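Last updated: April

Re: [Kistwood-swap] packing shoes for mailing, what box??
Posted by Kendra McIntyre, 9:40 pm

Hi Afia, hi all,

Afia Asamoah wrote:
> I said yes to mailing my brother's good black shoes out to Droddale and
> now I'm stuck. I threw out the shoe box ages ago (I know, I know). I have
> one big carton from the blender and a pile of flat ones from Bitar that
> are on the small side. Do I need the kind with a lid? And do they go in
> side by side or one on top of the other? Last time I mailed shoes they
> showed up with a crease across the toe and I never heard the end of it.
> Also does anyone stuff them or is that just a store thing?
>
> Afia

Go with the small ones! I spent way too much of last winter mailing shoes for the swap and the big carton is the one I'd skip, even though it's so tempting because everything just drops in. The trouble is that everything also slides. You'd be filling the rest of it with paper until midnight, and then you pay extra to ship the paper.

No, you don't need a lid. A plain carton with flaps is fine, and so is a tray sort of thing with no top at all as long as it goes inside something that closes. I've used both. What I look at first is the inside corners. Open the box up, stand it on the table, and run your thumb down where the walls meet. If the crease feels soft or you can see daylight, put a strip of tape down the outside before anything goes in (so much easier than doing it once the thing is full and you're holding it shut with your chin). Then fold each side flap back and forth once or twice so it lies down without a fight.
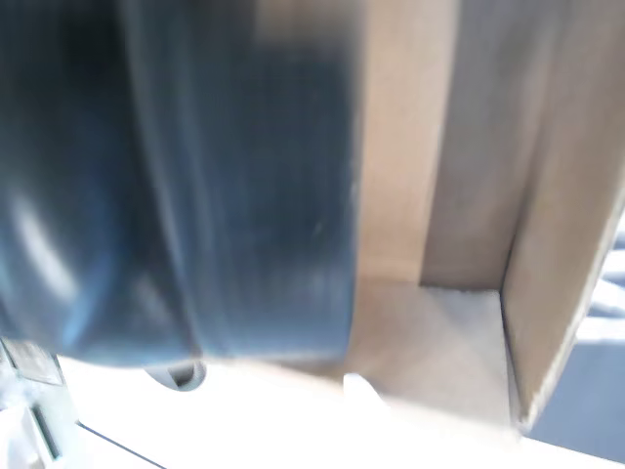 The other thing with flaps is to check the bottom ones meet in the middle. If there's a gap, I cut a piece of cardboard to the size of the floor and lay it in there. It takes a minute, and you get a nice flat base so the heel isn't poking into a seam the whole way. I save the backs of notepads for this, and my kitchen drawer is now completely full of them, which is a topic for a different list.

Now, which way up. I lay dress shoes on their sides. I know Kettunen's packing sheet says soles down, and for sneakers or boots I'd go along with that, but a lace-up with a low heel wants to tip over anyway, so you may as well let it. On its side it also takes up less height and you can get away with a shallower box. Try one shoe in the box before you commit to anything. You want it to fill most of the length without the toe being jammed up against the end wall, because I'd bet money that's where your crease came from. If there's barely any space, fold a bit of tissue over the toe cap and see if it still goes in easily. If you have to push, get the next size up.

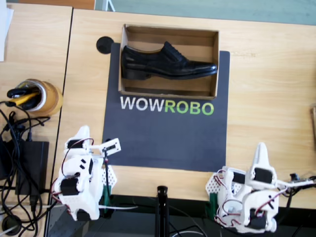 For the pair, I do heel to toe with a sheet of something soft between them, especially on shiny leather, which will scuff itself just from sitting next to its twin. An old pillowcase cut in half is great. Newspaper I'd keep away from anything polished, I had ink come off on a cream pair once and I'm still sore about it. If your small cartons will only take one shoe each, don't worry, just do one per carton and tape the two cartons together, or drop both into your blender box! Then it earns its keep after all.

And yes, stuff them! Toe first, plain paper, firm but not so tight that it bulges. Tie the laces loosely and tuck the ends inside. I leave shoe trees out because they're heavy, and a wooden one can work its way loose and knock around in there.

Tape across the middle seam and both ends, and write the address on the box itself as well as the label. I had one label peel off completely and the only reason that parcel got home was the marker underneath.

If you run out of the flat cartons I still have 4 of the same Bitar ones under my stairs, plus half a roll of the wide tape. You're welcome to all of it. I'm home most evenings after six, just text first so I can get the dog in the back room.

Oh, and whoever left the brown loafers in my porch bag last month, they're size 10 and I still have them. Please come get them before they become mine.

Kendra

Get the Kistwood swap digest in your inbox once a month. Enter your email to subscribe. You can unsubscribe at any time.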